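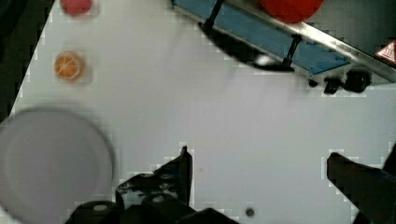

Toy swap questions, answered by me

I started the Fenia toy swap in my garage with 14 boxes and no plan. Now I get the same emails every February, so I finally wrote it all down. If yours isn't covered, write to me and I'll add it (eventually!).

What can I bring?

Almost anything a kid under eight would play with. Puzzles are fine if you've done them recently and know the pieces are there. No car seats, please, and nothing with a battery door that won't close — I've lost a whole evening to those with a tiny screwdriver and a bad temper. Soft toys are welcome as long as they've been through the wash.
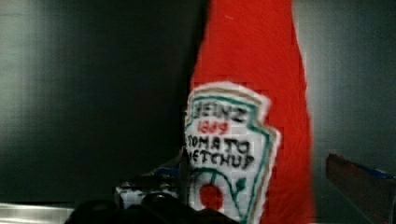
How do the tokens work?

One toy in, one token out. Big things like ride-ons get you two. You can save tokens for the next swap, and Dexter Dizon keeps the list, so don't worry if you lose yours.

Do sets have to be complete?

Nope! I used to be strict about this and it was a mistake, kids couldn't care less. 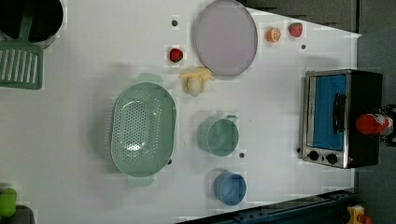
Play kitchen stuff is what I get asked about most, and it goes faster than anything else we put out. Bag up whatever you've got and bring it. A pot, a green spatula, a plate and a couple of strawberries is plenty to get dinner going, and somebody else's bag will fill in the rest. Just tape the bag shut, because Kam-wah Lai and I are still finding little peas under the shelves from last time.

How should I clean things first?

Warm soapy water for plastic, a damp cloth for wood, and let it all dry overnight before you pack it. Skip the bleach, the smell hangs around for days.
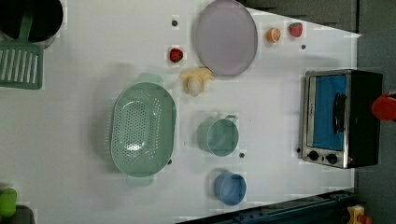

Is there a charge?

It's free to swap. There's a jar by the door if you want to chip in for the room at Umali Hall, which costs us 50 dollars each time.

What happens to the leftovers?

Maëlle Nguyen drives them over to the Plollar playgroup. Anything they can't use comes back to my garage, much to my husband's delight.

Can I come if I have nothing to swap?

Yes, please do. Ask me at the door and I'll give you two tokens to start with.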